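July, late evening

Second week at the Clirley site and the handling rules are finally on paper. Veronika Deák and I went through them after lunch and got them down to two pages. The old Fludstead version ran to 17, and I doubt anyone read past the first three.

Most of what changed is dull. Grippers start fully open before every take. Fingers get checked for wear each morning, and the foam pads are swapped after 50 hours of use – Karunaratne wanted 60, but he gave way. Two people at a table means they agree out loud who moves first. Hands stay out from between the fingers at all times, even when the thing is only held by a person and has no motor in it. Veronika was firm on that one. Habits carry over to the arms, she said, and she has seen it happen. 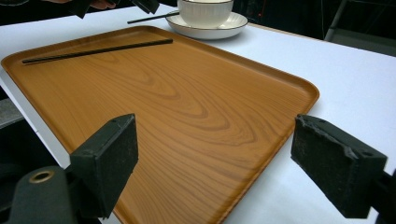

We argued longest over what counts as a failed take. Dasen throws out anything with a drop in it. I think a drop followed by a clean recovery should be kept and labeled, and so does Veronika. It went in as a trial until the end of the month.

Still missing is a line on who signs the wear log when the shift lead is out. I have to write that tomorrow before eight, and find the spare foam. Back is sore from leaning over low tables. Soup for dinner, then bed.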